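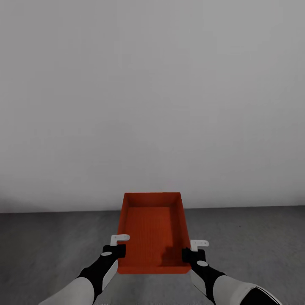 Orysia Maksymiv would drop the hooks altogether and go back to flat pads, on the grounds that a flat pad fails in a way you can read from the force trace and a hook fails by letting go. She left that in the margin of the last entry, and I have spent most of today on it. I agree about the trace. I don't agree yet about dropping the hooks.

Apr 6, 2023

Tray carry, two arms, sim only. Continuing the finger comparison. Same red-orange tray model as before, open top, ribbed bottom, nothing in it for this batch. Hook fingers (the white L-shaped ones) over the two side rims. The pads go in next on the same arms with the same gripper bodies, so finger geometry is the only change between sets.

Controllers under test:

Ganar – position control on both arms, right arm slaved to left through a fixed offset taken at grasp time.
Aler – impedance on both arms, shared object frame, internal force setpoint along the line between the grippers.

Bezerra is the scene build. I pinned it before starting and did not touch it during the batch. The contact settings are in the config next to the logs. If you rerun this on the newer build, expect different numbers, because the friction cone handling changed and I have not checked what it does to thin edges.

Ganar with hooks. Ran 14 lifts, 13 held through to the end of the carry. The one loss was on the right side, during the sideways segment. The fixed offset is captured when the fingers first close, and in that run the right finger had closed before it was fully seated on the rim. From there the controller defends a bad offset for the whole run. It never sees the error as an error. Force on the right finger drops to zero in a single step, which is Orysia's point, and there is nothing in the trace before it that I would call a warning.

Tilt: in this set the right finger tends to end up lower than the left. The tray goes with it. With nothing in the tray this doesn't matter to the lift, but it will matter with a load on the ribs, since the ribs run far to near and would do little to stop anything sliding sideways. I first blamed the offset capture. Then I swapped the master and slave arms and the tilt stayed on the same side, so it is not only that. Next guess was the base transforms. Checked the right arm base against the drawing and its height is entered correctly. Still open. I would look at the wrist zero next.

Aler with hooks. Same number of lifts, all held. Less clean than it sounds. The internal force setpoint pushes inward, and a hook over a rim does not need much of that. Too high and the side walls take load they should not; in sim they are rigid, so the only sign is a rise in solver iterations. Too low and the hooks hang on the rim with play, and the tray swings a little at each stop. I settled on the lower end and accepted the swing. The tilt is smaller under Aler and still present.

Solver cost, worst step in each set: 1,881 iterations for Ganar, 3,380 for Aler. The Aler peak is at first contact, when both fingers touch within a few steps of each other and the object frame is being initialized at the same time. Delaying the frame until both contacts are stable brought it down when I tried it by hand, but I did not log that run properly, so don't quote it.

Cameras. The view from behind the grippers is fine for watching the rims, but the gripper bodies cover the near corners of the tray. A seating check from this view alone would have to rely on the fingertips and the far part of each side wall. A second view from the far side would be better. I would rather have that than a wrist camera on each arm, given the render time. Background is still the plain gray wall and floor, which is fine for control work and no use for testing the detector. Leave it for now.

On the pads. Orysia's case, as I understand it: pads give a slip ramp, the ramp gives time to react, and the controller can squeeze harder before anything is lost. All true if the squeeze is available. With the tray walls as low as they are, there isn't much wall for a pad to sit against, and an approach error in height that a hook would absorb puts a pad half off the edge. I have not run this yet. It is an argument and not a result.

There is also a middle option. Keep the hook and add a seating test: after closing, lift a short distance, pause, compare the vertical force left and right, and open and retry if they differ by more than a threshold. This would have caught the Ganar loss, at least going by the log, where the right finger was carrying almost nothing before the sideways move began. So I take back part of what I wrote further up. There was a warning. It was in the left/right difference and I was looking at the right finger only.

Skekunel already has a retry hook in the task runner that could be used for this without changing either controller. The threshold needs to come from the loaded tray, otherwise it will be tuned to nothing.

To do:
Wrist zero on the right arm.
Pads on both controllers, same lifts, same seed list.
Seating test through Skekunel, Ganar first.
Rerun the delayed object frame in Aler and log it this time.
Loaded tray, with a single block to start.
Far-side camera.

Hardware is not before June, so the rigid walls can stay until then. Someone should measure how far the real tray flexes before we pick an internal force for Aler. Orysia, if you get to the pads before I do, use the pinned Bezerra build and put the logs in the same folder as mine.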